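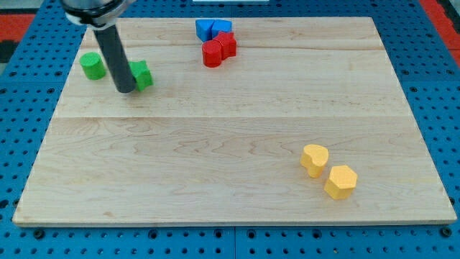 **How long does the cream eyeshadow base need before powder goes on top?**

Two minutes for the Druvon base, four for the Tarnero. Any sooner and the powder grabs in patches, any later and the Tarnero is too dry to blend on at all.

**April, bench notes, eye base trials**

Started 9.15. Carrying on from the creasing problem with batch 116. Ingeborg Albers wants a base we can put in the evening-look kit without a page of instructions, so the timing matters as much as the wear.

Bases on test:

- Druvon cream base, pale beige, in the pot
- Tarnero stick base, nearly the same shade, slightly pinker
- our batch 116, as made
- our batch 116 with the wax cut back (call it 116b)

Powder over the top was the same in every case: the Cloutier matt taupe on the outer half of the lid, Cloutier bronze shimmer on the inner half. Same flat brush, wiped between lids. I did my own lids first, then Ingeborg's, then swapped bases left to right after lunch so that neither of us had the same one on the same side twice. My left lid is oilier than my right and always has been, so please don't read too much into any single result of mine.

**Setting time**

Druvon: at one minute the taupe stuck where the brush first touched and wouldn't move. At two minutes it blended properly. At four it was still fine. At six it had begun to drag, though you could get away with it using a bigger brush.

Tarnero: wet-feeling for much longer. At two minutes the shimmer went into a smear. At four it was good. At five it had gone, quite suddenly, to something like dry paper, and the taupe sat on it as a dusty stripe. So the usable gap is short. Fine for someone who does faces for a living, awkward for anyone doing this in a bathroom with a taxi coming.

116: no clear setting point. It stays slippery, which we knew. Powder goes on at any time and looks lovely for an hour.

116b: sets at three minutes, usable to seven. Better than I expected from such a small change. The feel in the pot is worse, a bit draggy under the finger, and it wants warming first.

**Wear**

Checked at two hours, four hours and just before going home.

Druvon held on Ingeborg the whole day. On me there was a faint line in the socket at four hours on the left lid. The shimmer had travelled up a little too, but only I would notice.

Tarnero was the best of the lot once it was on. No crease on either of us at the last check. The bronze still looked metallic, where on the others it had gone flat. If they could give it another couple of minutes of working time there'd be no point in us making our own.

116 creased on both of us before two hours. I've stopped testing it. Remaining pots can be used for practising hands-on blending, but not for anything that has to last.

116b creased on me at four hours, left lid, thin line, could be patted out with a finger. Nothing on Ingeborg until the end, when she had a slight gathering at the inner corner. She had been rubbing that eye on and off because of hay fever, so I've put it down as unclear.

**Colour shift**

I hadn't planned to look at this but it became obvious mid-morning. The taupe reads greyer over the Tarnero and warmer over the Druvon. Over 116b it's closest to what you see in the pan. I put swatches on the inside of my arm to check it wasn't just lid colour and the same thing showed up there, less strongly.

This matters for the evening look, where the outer corner is meant to be a soft brown and not a smoky one. If we go with the Tarnero, the taupe should be swapped for something with more red in it. Ingeborg suggested keeping the taupe and putting a thin wash of peach in the socket first. We tried it on her right eye over the second Tarnero application. It worked, but it's an extra step and an extra pan in the kit.

**Liner over the top**

Sornura pencil, dark brown, sharpened fresh each time.

- Over Druvon with powder: clean line, no skipping.
- Over Tarnero with powder: skips slightly at the outer third. Went over it twice.
- Over 116b with powder: clean, but softer at the edge by the last check. On a smudged look that would be welcome.

Also tried the pencil straight onto bare base with no powder, in case someone leaves the powder off the lash line. Don't do this with 116b. The pencil picks up the base, the tip clogs, and you have to cut it back. Druvon and Tarnero were both all right.

**Taking it off**

Plain oil cleanser on a cotton pad, held for a slow count of ten. Everything came off except the Tarnero, which needed a second pad and left a bit of shimmer in the lashes. My eyes were pink by then, but that was the fourth removal of the day. Next time, two bases per person per day and no more. I should have planned it that way to begin with.

**Costs and quantities**

The supplier for the wax quoted on an order of 2000 g, which is far more than we'd get through before it went off. Asked whether they'd split it. No answer yet. The order reference is 3262 if anyone picks up the phone while I'm out.

A pot of 116b at the current fill is cheaper for us than buying in the Druvon, though only just, and that's before anyone's time is counted. I haven't worked out the Tarnero because the stick doesn't fit the kit tray and we'd need to depot it. Ingeborg tried melting one down into a spare pan. It set with a dip in the middle and the surface was grainy. She thinks it was overheated and would like another go with the water just off the boil.

**Where this leaves the kit**

For the next run of faces I'm using the Druvon, two minutes, then powder. It's the most forgiving and the liner behaves on it. Tarnero goes in my own bag for long days. 116b carries on as a trial.

**To do**

- 116b again with the wax put back halfway, to see if the pot feel improves before the creasing returns
- Repeat the socket line check on someone with properly oily lids, as Ingeborg and I are both too much in the middle
- Try all three with a damp brush for the shimmer
- More cotton pads, the square ones
- Relabel the pots. Two of them say 116 and I could only tell which was which by the drag
- Find out whether the Sornura pencil comes in a warmer brown. The one we have is nearly black once it's doubled up, and it fights with the bronze

**Added 4.40**

Just looked at my arm swatches again before washing. The Druvon one has worn at the edges where my sleeve rubs. The 116b one is faded all over but even. The Tarnero one looks exactly as it did this morning. Sleeve is cotton, rolled down most of the afternoon -- I'll do the next set on both arms and keep one covered.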